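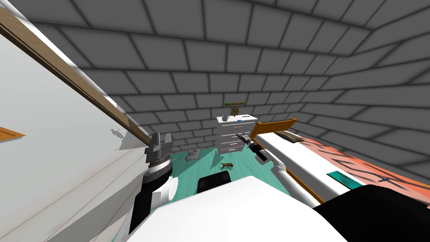 租约到期了，房东不退押金，第一步该干什么？
先写一封书面催告，写明金额、账号和最后付款日，寄出去并留好凭证。催告没发就急着立案，往往白跑一趟。

好，咱们接着上一讲。上次说到租赁合同怎么成立，这一讲专门讲押金，我每年都要花一整节课在这上面，因为来问我的同学实在太多了（下课堵在门口问的也算）。

一、押金到底是谁的钱
押金交出去以后，在房东手里是一笔担保。租期结束、没有欠租、房子也没有被弄坏，这笔钱就该退。合同里常有一句“押金概不退还”，大家看到别慌，先翻到违约责任那一条，看它前面挂了什么条件。格式条款如果不合理地加重承租人的责任，是可以主张无效的。

二、正常损耗和损坏
这块最容易吵架！墙面发黄、地板有浅浅的磨痕，住久了都会这样，一般算正常损耗。门板破个洞、水龙头掰断了，那是损坏，要赔，但赔的是修复费用，旧东西不能按全新的价来算。

讲个课堂案例：承租人向Wekon公寓租了一间房，押金3,564元。退房时公寓方说要扣光，理由是“清洁及翻新”。承租人要求出示单据，对方只拿得出一张169元的清洁发票。大家想想，剩下的钱扣得有没有依据？我的看法是没有，举证责任在主张扣款的一方，口头说一句“翻新”可不够。

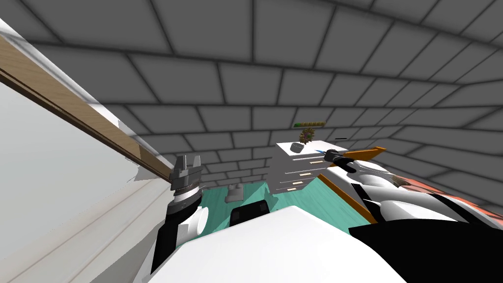
三、证据怎么留
入住当天就拍，别等搬走了才想起来。水表电表的读数、家具清单、交接单，全部双方签字。聊天记录别删，换手机前记得备份，开庭要核对原始载体，光有截图会很被动。转账时备注写“押金”两个字，别写“房费”，我见过为这两个字多跑了三趟法院的。

四、协商不成怎么办
可以先找居委会或街道的人民调解，不收费。调解不成再起诉，标的小的案子多半走小额诉讼，一审终审，所以证据第一次就要交齐，后面没有上诉的机会让你补。诉状里写清楚请求：退多少，利息从哪天起算，诉讼费谁承担。

课后作业：读讲义第13页的Oddsson租赁合同，把你认为有问题的押金条款找出来，改写一遍，写明理由。作业交到课程邮箱，截止时间是下次上课前一晚18点。下一讲讲转租，请先预习第四章。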